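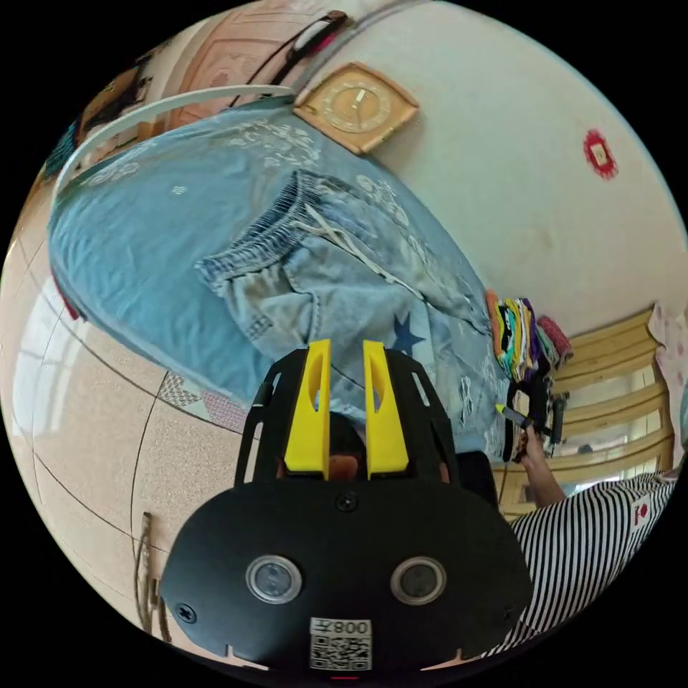 The Grimside town council heard in June that it must decide who may use the old chapel on Stiler Road, where two congregations have prayed side by side for longer than most of us can remember. It is a tender subject, and the evening ran long, with plenty of kind words and a few sharp ones. A court order giving the building to one group would be lawful, said Marina Deligiannis, but belief ought to be as ordinary and as private as a pair of jeans laid out on a bed, and no judge should be picking it for us.

The vote to ask for shared use passed 8 to 7, which tells you how closely the town is divided (and how many people went home unhappy!).

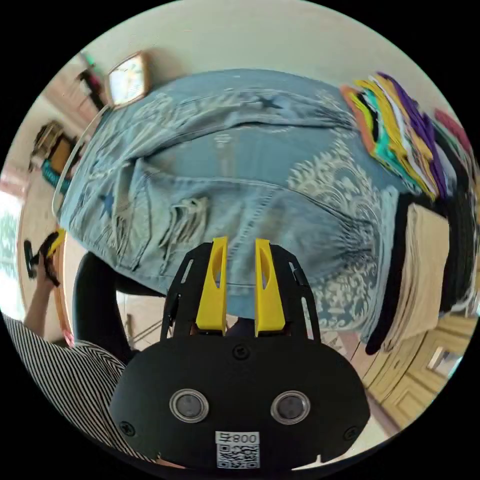
Yellow fingers on a black gripper.

The council now has two months to send its letter to the court, and both congregations will keep their usual hours until then.

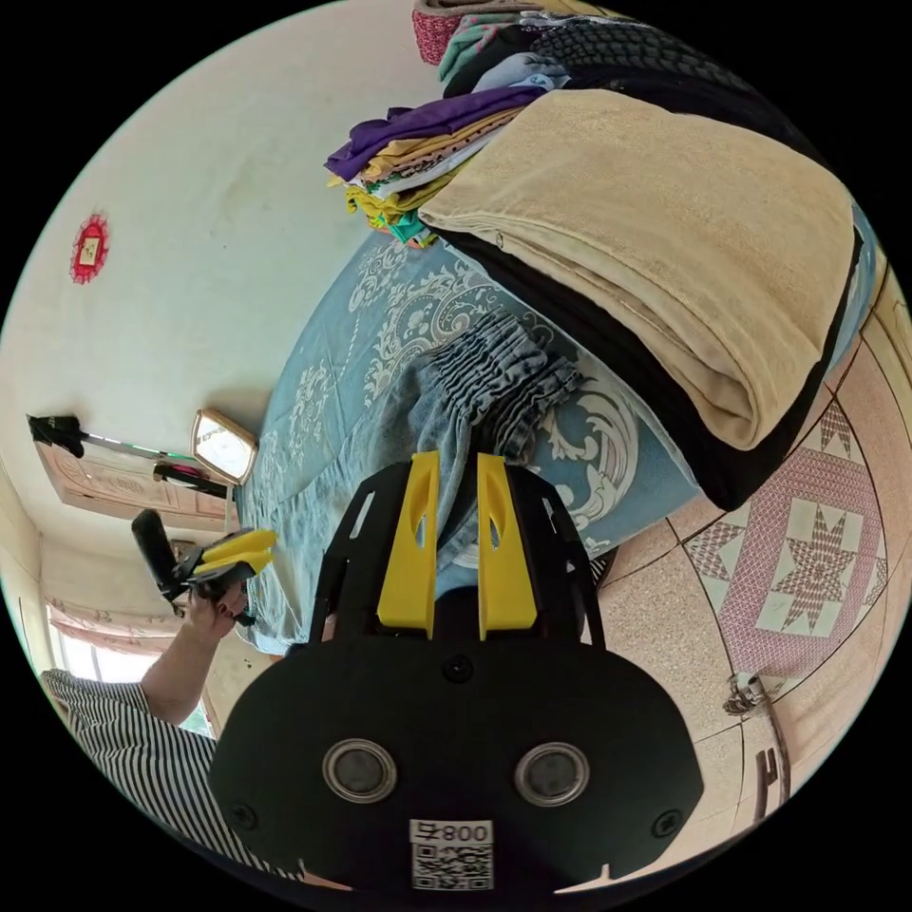
Mireille Langlois told the meeting that she would gladly share the chapel, but that she wanted the promise in writing before anyone handed over a key.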